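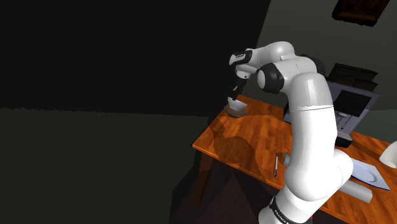 Chapter 8
How Bread Rises

Pull a loaf apart while it is still warm and look at the holes. Every one of them was once a bubble of gas, trapped in a stretchy web of flour and water. In this chapter we get to meet the tiny living things that blew those bubbles, and I think they are some of the best company a cook can have!

Yeast is a fungus, and each cell is far too small to see without a microscope. It feeds on sugars in the dough and gives off carbon dioxide and alcohol. The alcohol mostly bakes away. The gas stays put, as long as the dough is strong enough to hold it – and that strength comes from gluten, which you will stretch, fold and (I hope) enjoy poking in Section 8.2.

Temperature matters a great deal. A dough left on the counter in July may double before lunch, while the same dough in the refrigerator will take all night and taste better for it. We will bake both and compare them.

You will need a kitchen scale, a thermometer and 400 grams of bread flour for the first activity. Keep your notes from Chapter 7 close by, too, because the sugars we studied there are about to become food for something else.

Key words: yeast, fermentation, gluten, proofing, starter

Before you read on
Mix a spoonful of yeast with warm water and a pinch of sugar in a clear glass. Check it every few minutes and write down what you see and smell.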